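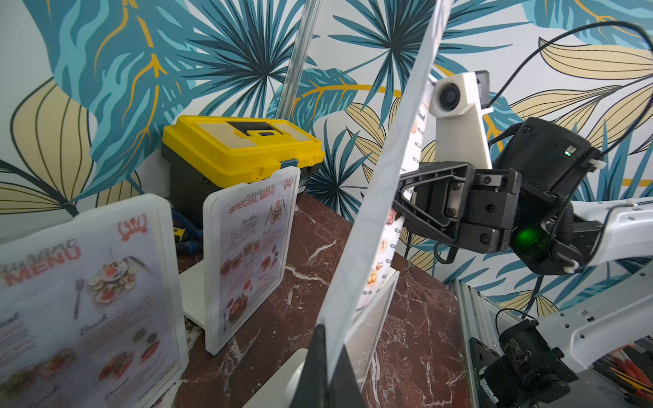 Bench 2, menu holder setup, left wrist camera.

Skirngate bench group – gripper and camera comparison, minutes
30 October 2023

Apologies: two. Notes from May meeting taken as read, no changes.

1. Fingers
Long thin fingers (Kulisetti pattern) vs the short padded ones. Long set gets behind a menu stand without knocking the one next to it, short set does not, or not often enough. Downside is flex at the tip. Grip force readings still drifting between sessions, nobody happy with the numbers yet. Agreed to keep long set on both arms for now and put the padded ones back in the drawer, labeled this time. Tip wear to be checked every 149 cycles, not "when it looks bad".

2. Camera position
Wrist mount discussed at length. Old mount looked down the fingers and lost the target once the hand closed. New angle is better but the other arm now takes up a lot of the view.

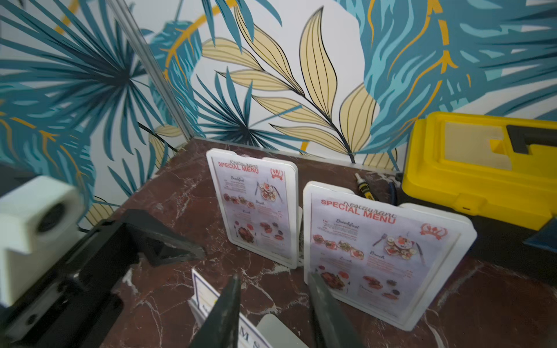 Wrist view is good enough for large print, poor for small print, and that decides which camera we buy. On the nearer stand the red SPECIAL MENU heading reads fine, while the item lines under it are just gray. Question was whether that's focus or resolution. Not settled. Someone to run the same pose with the Ebrahimi lens and the stock lens back to back, same exposure, same lights. Also the wallpaper – segmentation keeps picking up leaf outlines as paper edges. Proposal to hang a plain sheet was voted down, the whole point of that corner is that it's busy.

3. Two-arm handoff
Handoff from left to right tried at three speeds. Slow is fine. Medium okay if the receiving arm waits for contact before closing. Fast, the paper bends and the second gripper closes on the wrong spot. 43 failures logged out of 600, most of them at the fast setting, full breakdown in the shared sheet.
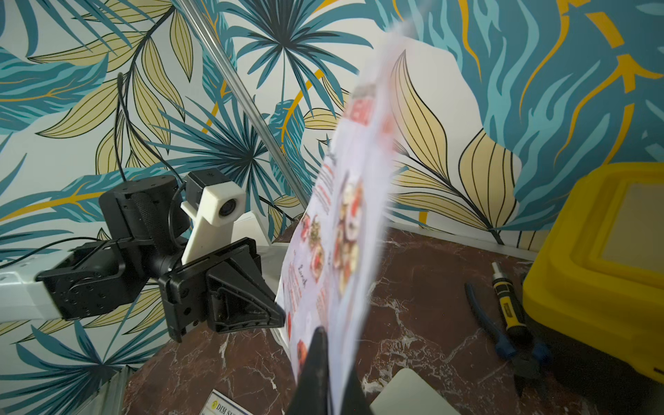

Suggested fix is a short pause after first contact, then close at half force. Costs time on every pass but the people running the long tests would take that over resetting by hand. Controller team says the pause can go in as a parameter, no new firmware needed. To be tried on the Wustotano controller first, then the old one, so we have a fair comparision.

4. Controllers
Wustotano unit runs quieter and the logs are easier to read. Old unit drops a frame now and then when both cameras are on. Want up to 1,000 more cycles on each before deciding. No purchase until then.

5. Actions
– lens test, both lenses, same pose
– pause parameter in, handoff rerun at all three speeds
– cable on left arm to be re-tied, snagged agian last week
– spare finger set to be ordered
– drift in force readings: log bench temperature alongside

6. AOB
Room booking runs out at end of month, to be renewed. Next meeting date by email.

Recent items
Minutes, May meeting
Finger wear log, long set
Wrist mount drawings, rev C
Bench 2 booking sheet
Controller settings, both units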